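Review: Mạch fingertip kit, parallel gripper version

Setup notes from the packing cell, written up Mon 5 June. The kit replaces the stock tips on a two-finger gripper and comes with pads, screws and a printed alignment card. Our cell is a tabletop one with two arms, a wrist camera and mixed bagged goods going in and out of a plastic basket.

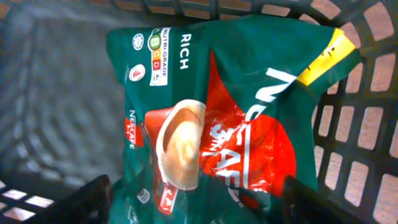
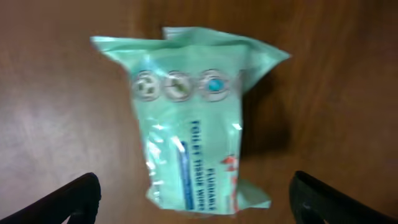
Soft packs: the Nescafé bag in the basket, and the flushable wipes on the tabletop.

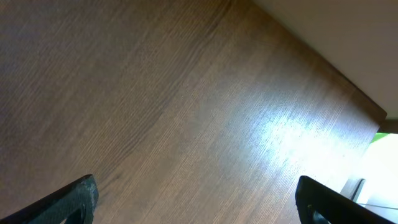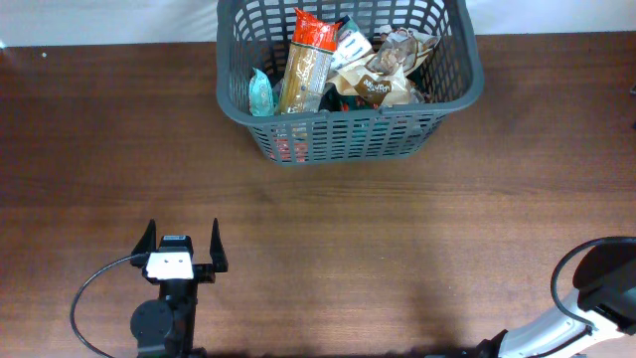 Fitting took 11 minutes per gripper, most of it spent cleaning old threadlocker out of the holes. The screws are short. Start them by hand and bring both up evenly, or the tip seats crooked and the pads meet at one corner first. The alignment card is good for a first check. For the final one I closed the fingers on a strip of copy paper and pulled at each corner in turn.

After the swap, redo these in order:

1. Zero the gripper with the fingers fully closed.
2. Reset the tool center point. The Mạch tips are 5 mm longer than our old ones.
3. Recheck the wrist camera offset.
4. Raise the lowest allowed height over the table by the same 5 mm.

I skipped step 4 on the first unit and scuffed a new tip. The manual covers it in a footnote, on a page after the one where you are told to run a test cycle.

Shiny wrap is still a vision problem and the kit does nothing for it. Move the lamp before you touch the grip settings. What the tips do change is how they enter a tight spot. The narrow end gets down between a bag and a basket wall with less pushing, and I could lower the closing force by one setting.

Wear: we inspect every 1,000 cycles. Pads on the first gripper were due at the third check, with the inner edge starting to lift. The Stostberg pads we ran from January lasted longer but slid on film. Spare Mạch pads come from Brusbridge in packs of 3, an odd number for a part fitted in pairs.

Wipe pads with a damp cloth only. Alcohol left ours tacky for a day. Check the cable slack at the wrist while you are there, with the joint turned to both limits.

Pros: solid seating, narrow tip, standard driver fits.

Cons: manual order, pad life, spare pack size.

Four out of five. The Lokanthorpe cell gets the same kit next, with the height limit changed first.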